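Raldale Should Let Renters Add Outlets

Posted Jul 3, 2019

My apartment was built with one outlet per room, two in the kitchen. The building is 60 years old and nobody then expected a household to charge phones, run a router and keep a window unit going through June. My landlord's answer is the usual one: buy a power strip. 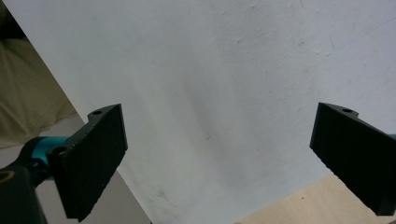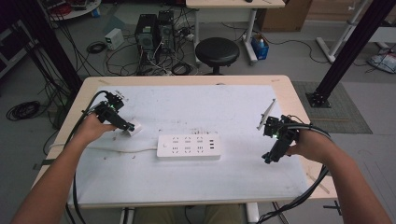 I have four of them. One runs behind the couch, one sits under the desk, and the other two share the bedroom. The fire department says not to plug one strip into another, and I don't, but I know plenty of people on my street who do. They have a long room and a single outlet by the door.

The town of Podgate changed its rental code 2 years ago. A tenant there can ask for an extra outlet, a licensed electrician does the work, and the landlord and tenant split the bill. The landlord can refuse only if the panel can't carry the load. If it can't, he has to say so in writing.

Raldale has nothing like this. Our code says a rental must meet the rules that were in force when it was built. For a large share of the older blocks near Memon Street, that means wiring laid out for a lamp and a radio.

Landlords at the June hearing said the cost would be passed on in rent. Some of it would. I would pay an extra 40 dollars a month for a bedroom where I could plug in a heater without moving the bed, and I doubt I'm alone. They also said tenants would ask for outlets everywhere. A limit of one per room per lease would settle that.

What bothers me is that the present rule pushes the problem onto whoever has the least say in it. An owner who wants another outlet calls an electrician. A renter buys an extension cord and runs it under a rug, and if something goes wrong, the report blames the cord.

The council takes up the housing code again this fall. The outlet rule should be on the list.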